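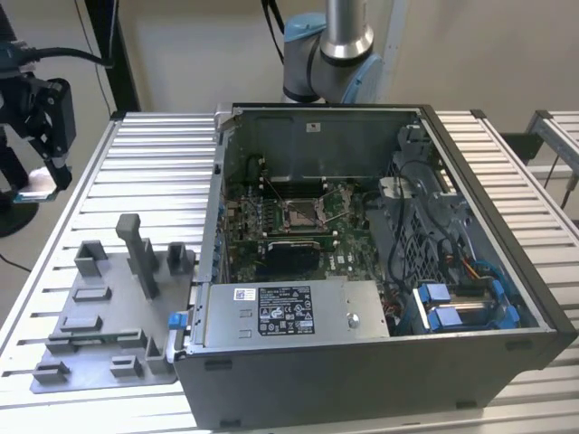
Nanami Takagi had promised 2,104 newsletter subscribers that Kernwood would launch in August, and it was now late enough in August that she had stopped opening the newsletter. The game was finished, in the sense that it had an ending. The build machine was another matter. It lay on its side on the bench with its panel off, a black Dell with an empty socket in the middle of the board where a processor ought to be, and Jinfeng Luo was looking into it the way people look into a fridge.

"We could delay," he said.

"We've delayed 6 times."

"So they're used to it."

She read him the top wishlist comment. Someone called Skukero wanted to know if the badger could be romanced.

"Can it?" asked Jinfeng, who had written the badger.

"It's a tax inspector."

"That isn't a no."

By 4 in the morning they had borrowed his sister's laptop – pink, sticky, loyal – and the build was crawling upward. Nanami typed the announcement, deleted two exclamation marks, put one back, and pressed the button. The first review came in nine minutes later. It said the badger was cold.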